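Vasanthi Abeysekara
Drainage, soils, dull things done properly

Thread on sizing holes in the base of planters and raised beds. Prompted by a September of waterlogged trays at the Drutden allotments and the same question arriving in my inbox every evening.

1/ Water leaves a container by gravity, and the last of it is held by the compost. That held layer at the bottom is the perched water table. Its depth depends on the texture of the mix. It does not depend on how many holes you drill.

2/ What the holes control is how quickly the water above that layer gets out. If the total open area is too small, a heavy shower fills the container faster than it empties and the roots sit in it overnight.

3/ Test rig: a Saverska trough, 200 litres, filled with a standard peat-free mix and flooded to the rim. Timed from pulling the bungs to the first break in the flow. With four large holes it took 1529 seconds. With the same open area split into many small ones it took 324.

4/ The gap surprised me, so I repeated it with the mix sieved. Same order, smaller gap. The large holes were plugging with bark. A plug over one of four holes costs you a quarter of the outflow. A plug over one small hole costs very little. 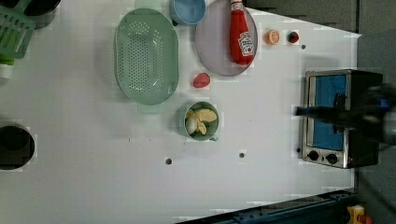
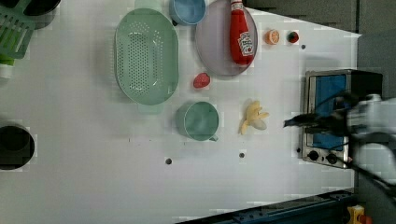
5/ Position comes next. Most shop-bought troughs have holes along the centre line only, so water at the corners has to travel sideways through wet compost before it can leave. Spread the holes over the whole base and that sideways path gets short. The green colander is the pattern to copy, a dense grid of small round holes across the bottom. You can go much sparser than that in a trough and still get most of the benefit.

6/ Gravel at the bottom: leave it out. It raises the perched layer closer to the roots. Wickramasinghe's old growing notes say the same, and the Killness trial beds bore it out over two winters.

7/ Mesh over the holes is fine if it is coarse. Fine fleece clogs with silt. I lifted one after a season at Killness and could barely blow through it.

8/ Stand the container on feet. A flat base on a flat slab seals most of its own holes. Anything that lets air under it will do, including broken tile.

9/ Long beds: put a slight fall on the base towards one end and drill more heavily there. Check it with a level once the bed is full, as the timber moves under load.

10/ Someone asked about flow rates from the roof of the Drutden shed. It sheds up to 3000 litres in a bad storm, all of it onto the nearest bed. Fit a gutter first. No drilling pattern will cope with that.

11/ Clay pots next, when I have the timings written up.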